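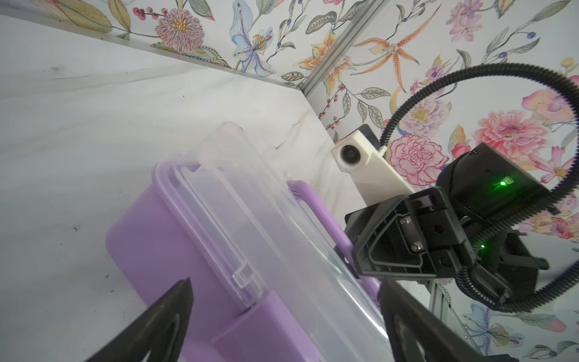

Two grippers and a purple box at our Kimance shop

Hi, we're Hikcombe! I look after the two-arm cells here, and mostly that means pads, cables and screws. Each cell gets a full check every 600 hours – I go over the finger pads first, then follow the hoses from wrist to base and feel for stiff spots. Worn pads get swapped in pairs. We've done more than 2,000 of these checks, and I still like the quiet part at the end when I re-zero the joints.
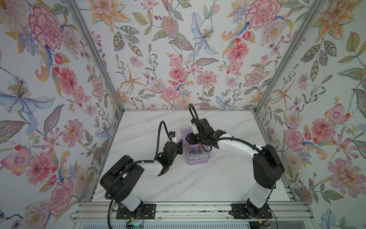 Do you service cells you didn't build?
We do, as long as you can send us the wiring drawings first.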